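标题：积木和小零件到底用什么盒子装，带扣的透明盒值不值
版块：收纳整理 > 儿童物品

楼主 木头桌角
想把家里的小方块积木重新收一遍，先说现状。方块是一套纯色的，红的、青绿的、橙的、绿的都有，还混进来几块带凸点的大块，应该是另一套里的。以前全扔在一个布袋里，每次找东西都得整袋倒出来。

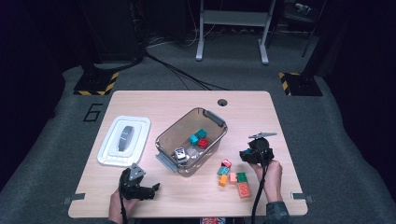 现在打算换成带盖的塑料盒，茶色半透明、两头带卡扣的那种，放桌上或者塞柜子里都行。有几个问题想问：
一，方块和小车之类的杂件要不要分开装？
二，这种扣子用久了会不会松？
三，盖子平时扣着还是拿开？小孩五岁，扣子他自己能开，但是盖不回去。
桌子是浅木纹的，圆角，靠边有个走线孔，小东西会往里掉，这个也顺便求个办法。

2楼 晚饭后散步
分开装。方块跟方块放，小车另找个小盒。混着装，最后小车一定在最底下。

3楼 Lumbao小铺常客
我家用的是Nosar的带扣盒，用了两年多，扣子没松，但是盒身刮花了，透明的变成毛的。积木棱角硬，刮花免不了。介意的话买深色的，茶色比纯透明好一点，看不太出来。

4楼 三斤半
不同意2楼。五岁的小孩你让他分两盒，结果是两盒都乱。我家就一个大盒，收的时候全扫进去，三分钟完事。找东西的时候翻一下就翻一下，玩具又不是药。

5楼 晚饭后散步
回复4楼：我没说让小孩分，大人睡前顺手分一下。再说大盒翻起来哗啦哗啦的，楼下上来敲过门。

6楼 三斤半
回复5楼：那是地板的问题，铺块地毯就好了。

7楼 木头桌角（楼主）
我家那块地方铺的是灰色地毯，声音还行。问题主要在找东西。方块倒是好找，颜色亮，隔着盒子也能看见。难找的是白的灰的小件，透明的更难找，掉在角落里等于没有。

8楼 阿庆在阳台
透明小件单独用白底的浅盘装。我自己就是把盒盖翻过来当盘子用，边沿有一圈高起来的，小东西滚不出去。玩的时候盖子放左手边，收完了再把盖子扣回去，一样东西两个用处，也省得盖子到处丢。

9楼 Prumari用户0817
8楼这个办法我试过，缺点是收的时候得先把盖子里的东西腾出来才能盖，小孩嫌麻烦，最后盖子长期当盘子，盒子就一直敞着，落灰。后来我另外买了个12块钱的浅托盘，盖子归盖子。

10楼 阿庆在阳台
回复9楼：腾出来倒进盒子里不就行了，反正都是要收的。

11楼 Prumari用户0817
回复10楼：倒进去不就又混在一起了，那还分什么。

12楼 石榴籽
说说尺寸。很多人买盒子买太大。拿方块来说，铺两层刚好，三层以上底下的就没人玩了。买之前先把东西摊在桌上，量一下占多大地方，再去挑盒子。盒子高度比两块方块叠起来高一点就够，盒口要比手掌宽，不然小孩手伸进去会卡。
带凸点的大块另算，那种占地方，跟小方块放一起总是它在上面，把小的全压住。能拼的跟能拼的放一起。

13楼 木头桌角（楼主）
回复12楼：这个有用。我之前是反过来的，先买盒子再往里装，柜子里现在有三个空盒子大小都不对。
大块的我先挑出来。

14楼 Mareike Weidemann
我在国内住了几年，中文写得不好，请包涵。我家用Iltance的盒子，扣子断过一个，是小孩站在盖子上断的。客服补寄了一个，等了大概30天。所以我建议买的时候看一下扣子能不能单独换，有的是和盒身一体的，断了整个就不能用了。

15楼 Lumbao小铺常客
回复14楼：写得挺好的。Nosar的扣子能拆，往外掰一下就下来了，就是第一次掰很紧，用点劲，别怕断。

16楼 三斤半
你们这些带扣的我都觉得多余。积木盒根本不需要扣，也不搬家，也不怕潮。敞口的筐一放，又便宜又快。楼主说小孩盖不回去，那就别盖。

17楼 石榴籽
回复16楼：要叠放就得有盖。楼主说了要塞柜子里，敞口筐叠不了。

18楼 三斤半
回复17楼：那倒是，要叠就另说。我家是放地上的。

19楼 路过看看房
桌子走线孔那个，五金店有卖孔盖的，塑料的，按孔的直径买。不走线就买实心的，走线就买带缺口的。量的时候量孔的内径，别量外圈，我量外圈买回来一个盖不进去的。

20楼 晚饭后散步
孔不大的话用宽胶带从下面贴一下也行，不难看，反正在底下。就是过一阵会粘灰，要换。

21楼 木头桌角（楼主）
回复19楼：好，去量一下。
孔离桌子后沿很近，平时东西堆在中间还好，小孩一推就过去了。之前掉下去过一个小轮子，在地毯上找了半天。

22楼 阿庆在阳台
还有一点没人说，收的顺序。先收小件再收方块。反过来的话方块一进盒，桌上看着就干净了，小件就被忘了，第二天擦桌子擦到地上去。

23楼 Prumari用户0817
同意22楼。我是让小孩按颜色收方块，今天先收红的，再收绿的，他当游戏玩。浅粉和红放在一起他会跟你争半天，橙的和带点粉的那种橙也会争，随他去。

24楼 石榴籽
按颜色收可以，按颜色装就没必要了。见过有人买一格一格的分色盒，收一次要二十分钟，坚持不了一个礼拜。

25楼 纸箱王
我来唱个反调，分色盒我家用了一年多，一直在用。前提是颜色少，四五种，格子大。颜色多了确实不行。另外别指望每次都分对，差不多就行，周末大人归一次位。

26楼 石榴籽
回复25楼：你家是大人在坚持吧。

27楼 纸箱王
回复26楼：一半一半。

28楼 木头桌角（楼主）
汇总一下我准备怎么弄：方块装带扣的茶色盒，铺两层；大块单独一个筐，放地上；小车和透明小件用浅托盘，收的时候托盘整个放进抽屉，不倒进盒子。盖子我来盖，他只管收。孔盖已经下单，买的实心的。
分色先不搞。

29楼 三斤半
托盘放抽屉里一拉一关，东西全跑到后面去。垫块防滑垫。

30楼 木头桌角（楼主）
回复29楼：抽屉里有一块剩的，剪一下能用。

31楼 晚饭后散步
用一阵子回来说说扣子怎么样，我也想换盒子，现在用的是饼干桶，盖子越来越难拧。

32楼 Lumbao小铺常客
饼干桶装积木最吵。换吧。

本帖浏览 3,236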